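27th September
By Eulalia Figueroa, Drindmont

Print this page | E-mail this page

Drindmont opens its chopstick sessions to visitors

I've spent most of this month putting chopsticks into cups, and I'm thrilled to finally tell you why! We at Drindmont have started a new round of hand-taught kitchen tasks for Zakilard, our home robot project, and table-setting is up first.

We don't steer a robot arm from across the room for these. You pick up a pair of hand-held grippers (one in each hand), squeeze, and do the chore yourself, while a camera on the tool records what the fingers are up to. Those recordings are what the robot learns from later. My first go was dreadful – chopsticks roll, they're skinny, and they love to turn sideways just when you think you've got them.

So far we've kept 436 demonstrations from 14 people, and we threw out another 111 where somebody hesitated too long or dropped something. Qianru Jia, who runs the sessions, is strict about that. "I'd take a slow, clean pick-up over a fast, messy one any day," she told me, right after binning three of mine.

Spoons are next, then folding napkins, and we hope to have Zakilard trying the cutlery on its own in December. If you'd like to come and teach for an afternoon, we have 5 places left in the next group. No experience needed, and we'll feed you! Write to me at the Drindmont press desk.
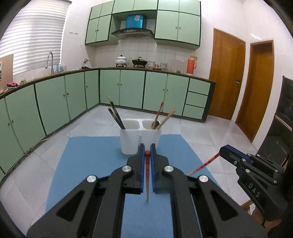 Chopstick practice with the hand-held grippers, with the double-cup holder on the blue mat.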